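Galleries > Rooms and workshops > The tissue bench at Nikitgate

The tissue bench at Nikitgate

Words and pictures by Venla Nurmi

The practice lab at Nikitgate is on the ground floor of the old dye works, behind the bicycle racks. Surgical trainees come here to work on tissue models before they do the same jobs in theatre. The lab has four benches, a cold store, a sluice and a small room at the back where people eat their lunch. I spent part of April there looking at the models and how they are prepared, used and cleared away.

Most of the gallery concerns the bench nearest the window, which the staff call Sala. The other three have names as well, but the labels have come off and only Sala and Gitar are still used in conversation. Gitar has the better lamp. Sala has the better drain, and for wet work the drain matters more.

The models are layered. There is a surface that behaves like thick skin, a fatty layer underneath, and whatever the exercise needs below that. They are kept moist from the time they come out of the cold store to the time they go into the bin. A model that dries out goes stiff at the edges first and then starts to drag on the instruments, and the trainee learns the wrong amount of force. A spray bottle of saline stands at each end of the bench and people reach for it without looking.

Preparation takes longer than I had expected. Trays are lined, the model is laid in and pinned at the corners, and the pins are pushed down until the heads sit flat. The height of the bench is set for the person who will be working. Then the lamp is brought over and moved in small steps until the glare is off the part that matters. On a wet surface there is always some glare left.

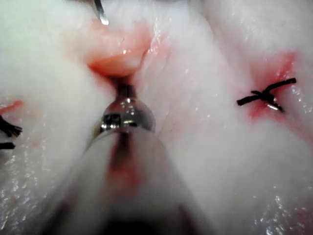 Folds are the part that trainees find hardest. Two soft mounds pushed together make a groove, and the groove closes up again as soon as the pressure comes off. The instruction given at Sala is to follow the crease down slowly, keep the tip in view and stop when it goes into shadow. Most people go too fast the first time. They are told to come back out, wet the surface and start from the top.

Colour is used as a guide. The pale areas are the outer layers, and pink tissue is handled with more care. At close quarters the difference is easy enough to see, but it becomes harder with tired eyes, so sessions on this exercise are kept to 50 minutes with a break after. The break is taken seriously. Gloves off, hands washed, out of the room.

Looking at things this close also changes the sense of size. A fold that fills the view can be covered with a fingertip when you step back from the bench. Several trainees mentioned this to me. One said that for her first few sessions she kept lifting her head to check how big the model was, and lost her place each time she did it.

The lab keeps a paper log as well as the one on the computer. Each model has a line in the book with the time it came out, the exercise, the bench and the time it was thrown away. When I was there the current book had reached entry 328. Older books are in a cupboard by the door, tied with string, and go back to the opening of the lab. The handwriting changes every few pages. Some entries have a remark in the last column: "too firm", "left corner lifted", "good one, used twice".

The remarks are read. Suvden, the supplier, gets a copy of that column at the end of each term, and the fatty layer in the present batch is softer than the one before it. Opinion at the benches is divided. Some of the trainers think it is now too soft and parts too easily. The trainees I asked liked it.

Instruments are wiped between attempts and cleaned fully at the end of the session. The tips get the most attention. Anything with a joint or a slot holds on to fluid and small pieces of fat, and has to be opened, flushed and looked at under the lamp before it goes back in the rack. There is a brush for this, much like a bottle brush but thinner, and a drawer of spares, as the bristles flatten quickly. The rack has 156 places and a printed plan taped above it. A few of the places are empty and marked with a strip of green tape, for items away for repair.

Clearing the bench follows a fixed order. Pins come out first and go into a tub. The model goes into a lined bin with a lid. The tray is rinsed in the sluice with cold water, then hot, because hot water used first sets the fat on the metal. After that the bench top is washed down towards the drain and left to dry with the lamp off. The floor is done last, by whoever had the final session.

By late afternoon the light from the window reaches the end of Sala and the blind has to come down. It is a plain roller blind, a bit too narrow, and a strip of sun gets past it on one side. The trainers move the tray along to avoid it. There has been talk of a new blind for a while.

The lunch room has a kettle, two tables and a shelf of textbooks, most of them out of date. On the wall is a drawing of the lab as it was planned, with six benches. The space for the other two is now the cold store, which was put in after the first summer.

I would like to go back when the new batch of models arrives and see whether the remarks in the book change. The bench at Gitar will be in use again by then, with a new top and the same lamp.

Recent galleries
The boatyard store in winter
Sorting day at the seed library
A piano workshop, bench by bench
Behind the counter at a key cutter's
The hat block room

We use cookies to remember your settings and to count visits to our pages. Accept all | Manage choices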